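Teaching a Two-Arm Robot to Serve Coffee by Remote Control
Posted by Akihiko Yoshida, March 22, 2023

This guide covers how we record demonstrations of a coffee task on a two-arm table at the Plarkport workshop. The operator moves a pair of leader arms at a separate station, and the two arms at the table follow. Joint positions and camera views are saved while this happens, and the saved episodes are used for training later.

You should already have the arms homed and the follower software talking to the leaders. If you don't, do the Grikow setup page first and come back.

What you need

Two arms with parallel grippers, one on each side of the near edge of the table
A camera at each wrist and one fixed camera that sees the whole table
A capsule coffee machine
A clear glass
A serving tray
A cloth

The task is called Mureck in our logs. The full version has the robot put a glass under the spout, press the button, wait, and move the glass to the tray. We record it in two halves, because operators get tired on the full one and the last part gets sloppy.

Step 1. Lay out the table

Put the machine near the far edge with the spout facing left. The left arm handles the glass and the right arm works the button, so the two don't have to cross. Put the tray to the left of the machine, flat on the table, with room between it and the gripper for the arm to come in low.

Keep the middle of the table clear. Route any cables along the near edge. 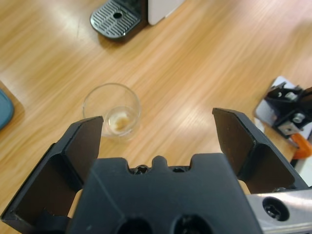 Wrist view with the fingers open, glass and drip tray ahead.

Check both wrist views before you record anything. You want to see the fingers and the table between them. When the glass is part of the motion, you also want to find it in the view early, before the fingers reach it. If it only shows up at the last moment, raise the starting height of that arm a little and look again.

Step 2. Set the start pose

Every episode starts from the same arm pose. Bring both arms down until the grippers are just above the table, fingers open, one on each side, pointing in toward the middle. Save this pose under a name and load it each time. Do not set it by eye. Our first batch was done by eye, and the starts drifted so far over one afternoon that we threw out 114 episodes.

The objects are different. Those should move a bit between episodes. Turn the tray a few degrees, slide it an inch or two, shift the glass under the spout. Keep every change inside what the arms can reach without stretching.

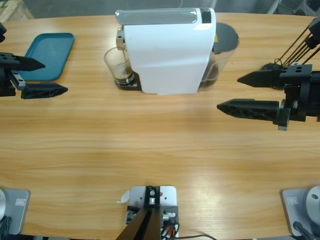
Table layout: tray at left, machine at the far edge, left gripper open.

Step 3. Practice without recording

Run the motion at least five times with the recorder off. New operators nearly always close the fingers too early on a clear glass. Go in level and slow, stop when the glass is well between the fingers, and only then close. If you feel unsure, stop and hold still. A short pause in a demonstration does little harm. Backing out and jabbing forward again does a lot.

For the button, come down from above with the fingers closed. Press once and lift straight up.

Practice with an empty glass and the machine switched off. Once the path is good you can switch to real coffee. Keep the cloth within reach and keep liquid away from the arm bases.

Step 4. Record

1. Load the start pose.
2. Place the objects.
3. Take your hands out of the view of all the cameras.
4. Press record and wait one second.
5. Do the motion at a steady speed.
6. Return to the start pose and stop the recorder.
7. Mark the episode good or bad right away.

Don't leave the marking for the end of the session. Salma Shawky tried that in January and had to watch the whole session again to sort it out. 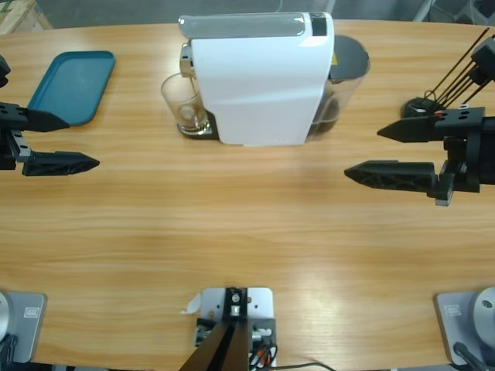 Fixed camera view, with the tray turned at a slight angle.

We aim for 200 good episodes of each half before the first training run. That run is mainly there to show where the policy is weak. After that we record more of whatever fails. The current set holds 1282 episodes, and 904 of them are marked good. The bad ones stay on the disk in their own folder but are left out of training.

Step 5. Check what you saved

Open every tenth episode and play it at double speed. Look for these problems:

Frozen video from one camera while the others keep going
A jump in the joint readings when the arm isn't moving
Glare on the table so strong that the glass edge is lost
A cable lying across the path of an arm
The arm reaching the joint limit and stopping short

Glare is the one we meet most. Overhead light bounces off the tabletop and the bright patch shifts as the wrist camera moves. Turning one lamp off usually helps. If you change the lights, write it in the session notes and keep them that way until the session is over.

Cables are easy to miss from the operator's seat, especially on the reservoir side of the machine. Move the right arm over there once by hand control and watch its wrist view before you start a batch.
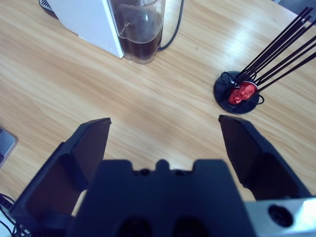 Imad Nseir wrote in to say that he would put the cable check ahead of the practice runs, and that he got smoother button presses after lowering the follower speed on the right arm only. His group also has two people trade places every half hour, one driving and one resetting the objects, and they mark fewer bad episodes late in the day.

The speed change is worth trying. In the Darwish control panel it's under the settings for each arm, and it has to be set again after a restart. If you use it, use it for the whole batch, and don't mix slow and normal episodes in one folder.

Step 6. Shut down

Bring both arms to the rest pose before you cut power, or they will drop. Empty the glass and the drip tray. Wipe the table. Copy the session folder to the shared drive and check that the number of files matches on both sides before you delete the local copy.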